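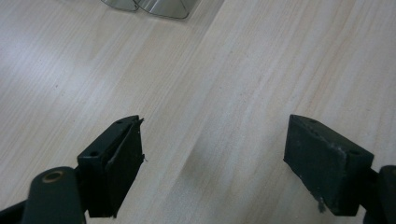

wooden table, 6 am, coffee not pictured

ok thread about the Cutstead water bill thing bc three people texted me last night and I'm not typing it out three times

opened mine standing at the mailbox. 1,555 dollars. for water. for one bathroom and a yard I gave up on

last one was 89. same house, same shower, same me

called the number on the back. on hold 20 minutes, flute music, then it hung up. called again. got a guy who was nice but kept saying "usage event." what is a usage event. he did not know either I think

so here's what I got out of him on call number 2, in no order

the town switched the meters over to Konida ones back in June. the little gray boxes by the curb. you probably got a door hanger, I recycled mine

the old meters got read by a person walking around. when they couldn't get to yours (dog, snow, car parked on the lid) they put down an estimate. and some of us were on estimates for a looong time w/o knowing

new meter goes in, reads the real number, and all the water you "owe" from the low estimates lands on one bill. that's the catch up. his word was true-up

go look at your old bills. tiny letter next to the reading. E is estimated, A is actual. mine is E E E E all the way down. did not know that letter meant anything

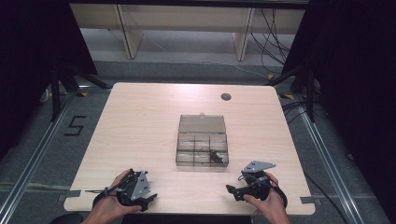 BUT. it could also be a leak so check that before you call and yell

turn everything off in the house. no dishwasher, no ice maker, tell the kids no flushing. go lift the lid at the curb and write down all the digits. wait 2 hours. look again. if it moved you have a leak

mine didn't move. did the toilet one too, food coloring in the tank, don't flush, see if the bowl turns. it did not. I used green, pick a color you'll notice

things to ask for when you call, use these words or they just read you the balance:
"meter change-out record"
"final read on the old meter"
"payment plan on a catch-up bill"

the final read matters most. they're supposed to write it down when they pull the old meter. a lady on Urrutia street got hers and two of the digits were swapped. her bill dropped to almost nothing. she's buying the block donuts

there IS a payment plan. it's not on the website. no interest if you ask before the due date, that's what he told me, get it in writing, I asked for an email and it did come

also don't skip the whole bill while you fight it. pay what you normaly pay and write "disputed" on the stub. he said that keeps you off the shutoff list

my sister's over in Brurnonau and they did the same switch and capped how far back the catch up could go. so it can be done. somebody bring that up at the next town meeting, I work nights and can't

edit bc ppl are asking: yes renters too if the account's in your name. if it's in the landlords name send them this and go back to bed

still waiting on my change-out record. he said it comes by mail. will add to this when teh thing shows up

ok going to sleep, don't call me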